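Aug 19, 2024

**Farewell to Farzad Tabrizi, Tistbridge's shoe man**

If you ever had a pair of boots resoled in Tistbridge, you've met Farzad Tabrizi, and you probably stayed longer than you meant to (I always did!). Farzad died at home this month with his family beside him, and I've been hearing stories ever since.

He grew up in Zillell, the second of four kids, and learned to stitch leather at his uncle's bench after school. He was 20 when he moved here one January, with one suitcase and a coat his cousins had picked out, which he said was the wrong coat entirely. His first job was sweeping up at the Duten mill. He lasted 17 months there, met a girl named Mahtab Ebrahimi in the lunch room, and married her the next spring in her parents' back garden.

The two of them opened the shop on the corner together. Mahtab kept her own name and it went on the sign as well, so for years half the town called the place Ebrahimi's and the other half called it Farzad's. They ran it for 36 years and raised two daughters in the flat upstairs. I remember the girls doing homework on the counter while he looked for your ticket, and he'd stop to check their spelling before he'd take your money.

He also coached under-12 soccer, badly by his own account, and did the skates for the minor hockey kids every fall at whatever price the parents could manage. My brother's goalie skates went through his hands so many times I doubt there was much of the original pair left.

Mahtab told me he kept cutting and stitching at the kitchen table well after they sold the shop. The last thing he finished was a pair of slippers for his youngest grandchild, green felt, a size too big so they'd last.

He leaves Mahtab, their daughters, five grandchildren and a sister in Zillell. The family is having people over to the community hall for tea and sweets on the afternoon of the 31st, and everyone who knew him is welcome.
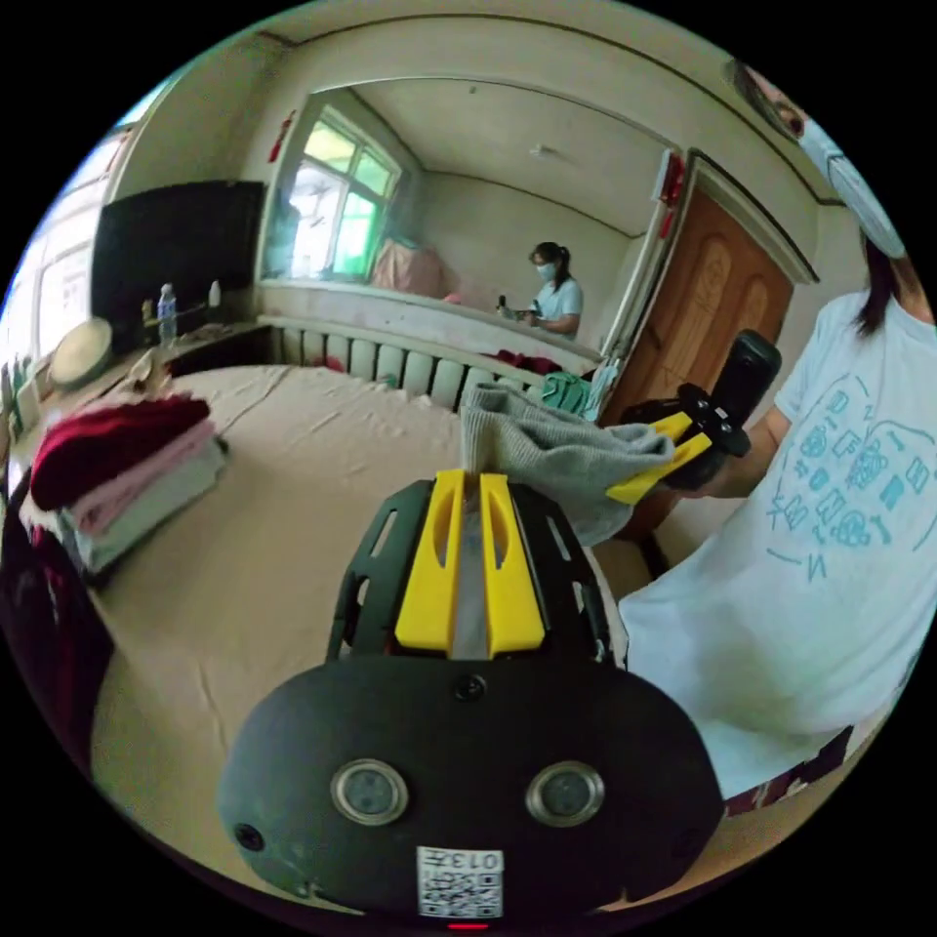 Mahtab says no flowers, please, but she'd love it if you wrote down a story about him and brought it along. I've got 19 lines of mine so far and I haven't even reached the soccer!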